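The Snack Box Sort: Small Tips for a Tidier Snack Corner

I love a see-through box. If you have a snack corner that keeps spilling over (crackers, half packets, bags inside bags), pull up a seat, grab one clear box and get going!

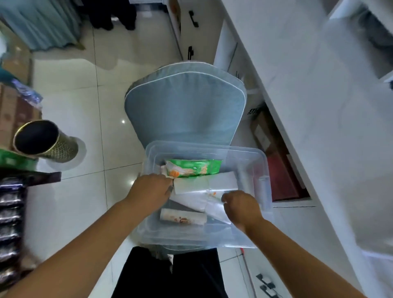 Work at a height that's kind to your back

A chair pad is my favorite sorting table. Set the box on it and you get a soft, steady surface that won't scratch, and you can look straight down into everything. I used to do this bent double over the bottom shelf and I'd give up halfway every time. Now I put on the radio and do the whole box in one go.

Take out the flat things first

Folded paper packets and floppy plastic bags are the worst for hiding what's underneath. Lift those out before you touch anything else. My bright green carrot snack pack was half tucked under a white paper packet, and even in a clear box that's an easy one to miss from above.

Open each crumpled bag, too! Mine fall into two groups: bags with a last handful of something in the bottom, and bags I saved because they looked useful. The first kind gets eaten that afternoon. The second kind gets smoothed out and folded into a strip, then into a triangle, the way Kanako Okabe showed me years ago. A folded bag takes up no more room than a cracker, and I keep 12 of them and let the rest go.

Stand the tall things against the wall

Sleeves, tubes and slim packets like to be upright. Slide them along the inside wall of the box where the side will hold them up, and let the chunky packs fill the middle. Anything that keeps falling over can share a corner with something heavier. Rolls can lie down along one side if the box is too shallow, just keep them all facing the same way so you can read them.

Bring the oldest to the front

Check the dates while everything is in your hands. I write the month on a bit of masking tape and stick it on the top edge of the pack, so a packet that needs eating by March says MARCH in big letters. It takes seconds, and the kids have started doing it without being asked.

Use the floor, but give it zones

Spread out! Smooth tile is great for this, crumbs wipe right up. Keep the things going back in on one side of you and the things leaving the kitchen on the other. Cardboard boxes and odd containers can wait off to one side until the main box is finished. If you start on those too, you'll have three half-done jobs by lunch (ask me how I know).

Wipe before you refill

Empty the box completely and give it a wash in warm water with a drop of dish soap. Get into the rounded corners with a cloth over your fingertip, and dry it well, because a damp box makes soggy rice crackers. Takumi Hayashi wrote in to say he lines his with a paper towel and swaps it every month. I tried it and I'm keeping it!

Leave a gap at the top

Stop filling a little below the rim. You want to be able to push a hand in and move things around without half of it landing on the floor. If it won't all fit, start a second box for unopened packs and keep that one up high.

Next up on my list is the tea shelf, and I already know there are too many tins.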